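4.2 Wall colour and how long a room seems to take

The claim that pale blue walls make people calmer has been repeated so often that few authors now bother to cite anything for it. Where a source is given, it tends to be Rothe's Tullow survey, or a paper that cites Rothe's Tullow survey. We went back to it. Kai Rothe asked 130 office workers to rate their workplace before and after repainting, and found that ratings rose. What the survey did not have was a group whose walls were repainted in the colour they already were. Fresh paint, a tidied room and a morning off while the work was done could each have lifted the scores – so could the plain fact of being asked.

Our own study at the Nolte building was set up with that gap in mind. Of the 300 people who took part, 67 worked in rooms repainted in the original off-white. Their ratings went up as well. The difference between them and the blue group was small, leaned slightly in favour of blue, and was gone by the third visit in June. We would not build a decorating policy on it.

The Funesar group has argued that floor colour matters more than wall colour, and that a dark floor against a light wall makes a room feel settled. We find this hard to test and harder to believe in the form in which it is usually put. "Settled" was never defined in their questionnaire, and people were free to read it as they liked. Several of our own participants took it to mean that the furniture had arrived. Figure 3 shows a pale blue wall with a grey floor, the pairing most often recommended in this literature.

One further point concerns the Sindeck rating scale, which we used because everyone else does. It asks how "pleasant" a room is before it asks anything else, and later answers follow the first one closely. When we moved that question to the end, the blue group's lead shrank again. Earlier studies may have been measuring the order of their questions as much as the walls – we suspect so, though we cannot show it from their published tables.

Figure 3. Pale blue wall with a slate-grey floor, computer rendering. 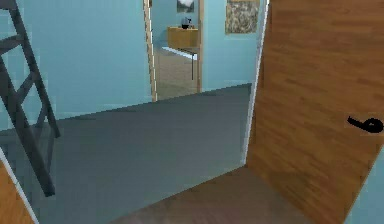
Should an office be painted blue to make its staff calmer?

There is no good evidence for doing so, and any fresh coat of paint seems likely to please people for a while.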